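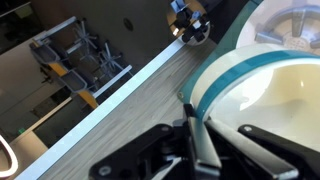 From: Digby Waaka
To: Plumarero users list
Date: May 3, 2025
Subject: Re: contact labels for rims

Digby Ruddock wrote:
> We tried your two-stage labelling on our Pryor recordings and the
> bowls come out worse than the boxes. Is that what you see at
> Plullholm? Also, are you scoring the wrist view on its own, or
> with the side camera as well? The notes don't say.

Yes, we see the same, and the notes should have said. All the scores in the last release are from the wrist view on its own. The side camera was only used to check the labels by hand.

On the bowls: the first stage finds the finger and the second decides whether it is touching anything. The second stage was trained mostly on flat sides, and it leans heavily on a straight edge between finger and object. With a round rim there isn't one. If the rim is a different colour from the rest of the bowl it gets worse again, as the model takes the colour change for the edge of the object and puts the contact point too high.

I went back through the 851 clips in the Prikitz set and pulled out the ones with a finger against the outside of a bowl. There are 30. The old model got 19 of them right. I then retrained the second stage with the crop turned so that the finger always points up, and with the colours shuffled on half the training clips. The new model gets all but 2. Both misses are clips where the finger is behind the lip and I had trouble labelling them myself.

The boxes have not changed in any way I'd want to report. Thirty clips is a small set and they all come from one bench, so please don't quote the figure yet.

Two things to watch if you try it on your side:

The crop has to be turned before it is scaled. I had these the wrong way round at first and lost most of the gain.

Shuffling the colours on every clip made things worse - half seems to be enough, though I haven't tried anything in between.

The new weights are in the usual folder, under "rim". I'd like to see what they do on your bowls before I put them in the July release. If you can send the clips that fail, with your own labels, I'll add them to the test set and leave them out of training.

Digby W.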